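News > Community > Open Days

Gloves, grippers and a full house at Keskin

ZURKOW, April 16, 2021. If you ever thought sorting gloves was a dull job, you should have been at the Keskin workshop this morning! The robotics group opened its doors for two hours, and the glove table was easily the busiest spot in the building.

The idea is simple enough to explain to a six-year-old (several were there). A person holds a black gripper in each hand and does an everyday chore with the grippers' fingers instead of their own. The movements are recorded, and a robot later learns from them. The chore this time was gloves and a clear plastic tray, with the room lights kept low and the table bright in the middle of it all.

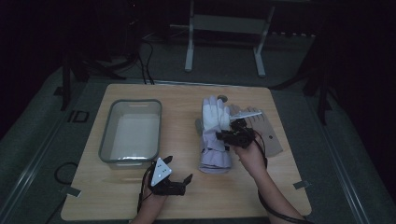
Sibusiso Molefe wanted to know why anyone would start with something as floppy as a glove, when a block or a cup would surely be easier. Tumelo Lekota, who led the morning session, loved the question. Cloth never lands the same way twice, he said, so a robot that has only practiced on blocks has no clue what to do with it. The group plans to gather 1000 recordings of glove handling before it moves on to socks, and it had 300 in hand by the end of March.

Lekota talked visitors through the small decisions people make without thinking, like where to pinch and how wide to open the fingers. A white glove with a puffy, gathered cuff asks for a different grip from a thin beige one, and he is hoping the recordings will pick up that sort of thing.
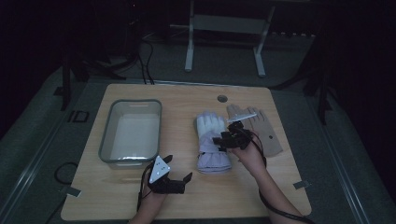
Visitors then got a turn on a practice pair of grippers next door, and the line ran right out into the hallway. Eugeniusz Piątek dropped his glove four times, got it on the fifth try and took a bow. Plenty of others found that their hands wanted to do one thing and the grippers another, which made for a lot of laughing and some very slow, very careful lifting.

Adelmo Serra gave a short talk on what comes next. A robot arm is due to arrive from the group's partners in Gokby this summer, and he would like to have it trying the glove job by the fall.
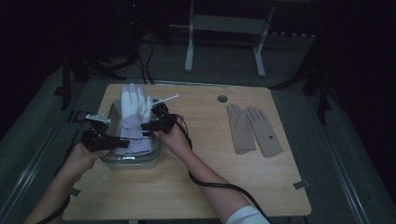 The next open morning will be held at the Clivon site, with room for 20 people per session. Entry is free, and children are welcome with an adult. Sign up at the Keskin front desk.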